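Home | Forums | New posts | Members | Log in
Search this forum... Advanced search

Hand-held gripper build: does soft fruit prove anything?
Started by ullby_bench, April 30, 2025

ullby_bench
I've been building a pair of trigger grippers at the kitchen end of my workshop since January. Parallel linkage, black printed arms, cast silicone pads with ribs. The plan is to squeeze them by hand first, log what a person does with them, and worry about motors later. My neighbor Simin Nazari swears this is how you get a home arm to do chores. I'm not sold. So far I have a bench full of brackets and a notebook of complaints.

My question is about testing. Everybody who posts one of these shows it holding a piece of fruit. Does that tell you anything about the gripper, or only about the person squeezing it?

canthorpe_al
Mostly about the person. Your hand closes the loop. You see the skin start to dent and you ease off without thinking. A servo won't do that unless you give it something to sense with, and then you're into a different project.

I have a Rahimi linkage kit here, the 70 dollar one, and it held an egg the first night by hand. With the motor on it I've cleaned yolk off the ceiling.

nibarra
Disagree with Al, partly. Hand tests tell you whether the pads grip at all, and whether the fingers stay parallel when they close on something round. If a tomato squirts out forward when YOU squeeze, no controller is going to rescue it. That's a pad and geometry problem and you can find it for free.

canthorpe_al
Sure, but that takes ten minutes. People spend months on it.

nibarra
People spend months on it because they keep changing the pads lol

ullby_bench
Guilty. I'm on my fourth set. The first ones were flat and too hard, and anything waxy slid straight down. Ribs helped. Softer silicone helped more, but it picks up every bit of lint in the shop and then it's worse than the hard stuff. I wipe them down with dish soap and water and that buys me an evening.

What I can't work out is spacing. My ribs run across the finger. Should they be finer?

joris_j
Depends on what you pick up. Coarse ribs are fine on fruit, bad on cards and thin packaging. I ended up with coarse low down and almost smooth at the tip.

Also check your pivots before you blame the pads. If there's side play in the pins the fingers twist under load and only one edge of the pad touches. Mine had so much slop I could hear it.

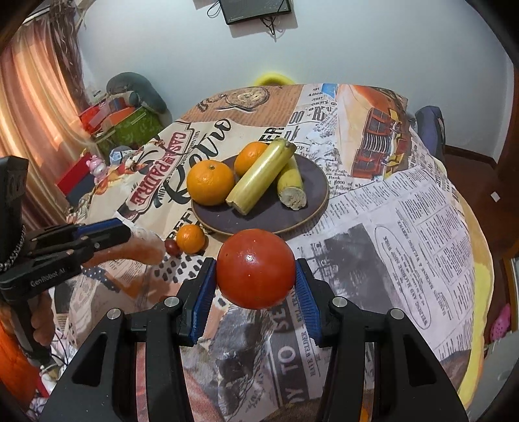

The other thing is how wide the arms swing out when you open up for something big. On a bare bench you never notice. Put a plate and three other things nearby and the outside of the linkage hits them before the fingers get anywhere close. I would test in a crowded spot from day one, with round stuff that rolls if you bump it. Anything else is flattering yourself.

elora_shop
Seconding the crowded table. At the Elora shared shop we set up a pick test on a scrap of plain gray mat and got 53 good picks out of 60. Everyone was thrilled. Afshin Hosseinzadeh put a patterned tablecloth under it, same objects, same gripper, and the vision side fell apart. The mechanical part hadn't changed one bit.

So if you're logging video for training later, please don't use a clean background. Busy cloth, wrinkles, junk behind the table. Your kitchen won't be tidy for the robot either.

canthorpe_al
53 out of 60 by hand or with the arm?

elora_shop
With the arm. Fixed start position, which I admit helped a lot.

canthorpe_al
That's my whole gripe with these threads. "Fixed start position" always comes out in the second post.

elora_shop
It came out in my second post since you asked in the one before it. I wasn't hiding it.

nibarra
Easy, both of you.

ullby_bench
Okay, but this does get at my doubt. Say I do everything right. Good pads, tight pivots, messy table, hours of me moving produce on and off a plate. What do I have at the end? A folder of video of a guy moving produce. I still don't see the step where that turns into an arm clearing my dinner table, and Simin can't explain it to me either. She just sends links.

akapoor
Alaric here, I help out with the Ullby crowd's electronics nights so you may have seen me around. Fair question. The step is that you train on the recordings, with the camera riding on the gripper, so the arm later sees more or less what you saw at the fingertips. It works better than I expected and worse than the links say. I got mine to lift a mandarin off a towel most of the time. It has never once managed a banana that was lying against something.

Two practical points if you go on with it:

Mount the camera so you can see both pads and the thing between them. Mine was too low at first and a big tomato filled half the picture, so it couldn't tell what was past it.

Tie down your cables. Mine hung off the handle and snagged on the edge of the cloth, and I threw out a whole evening of recordings over it.

joris_j
Bananas are miserable. Cut ones are worse, the end goes slimy and it gets on the pads.

ullby_bench
"Better than I expected and worse than the links say" is the first thing in this hobby I've believed. I'll do 2 more weeks by hand — crowded plate, ugly cloth, the lot — and if I can't get through an evening without re-gluing a pad, the whole thing goes in the drawer with the Stirling engine.

Al, what did you end up using for force sensing? Or did you give up?

canthorpe_al
Motor current. It's crude. It reads the friction in the linkage as much as the grip, so it changes with the weather and with how long ago I oiled it. I can tell "holding something" from "holding nothing" and that's as far as I trust it. I wouldn't hand it a ripe tomato.

nibarra
There are cheap pressure strips you can glue behind the silicone, Al. I keep telling you.

canthorpe_al
And I keep telling you they drift. I zeroed mine before dinner and after dinner it thought it was holding a brick.

nibarra
Did you glue them flat or let them bow? If they bow they read high the whole time.

canthorpe_al
...I'll look.

elora_shop
ullby, if you want a set of our pads to compare, message me. Ours are a softer mix than most people use and they tear if you catch a screw head, so file your hardware first.

ullby_bench
Will do, thanks. Are they the same bolt pattern as the Rahimi fingers or do I need to print an adapter?

elora_shop
Adapter. I'll send the file with them.

Page 1 of 1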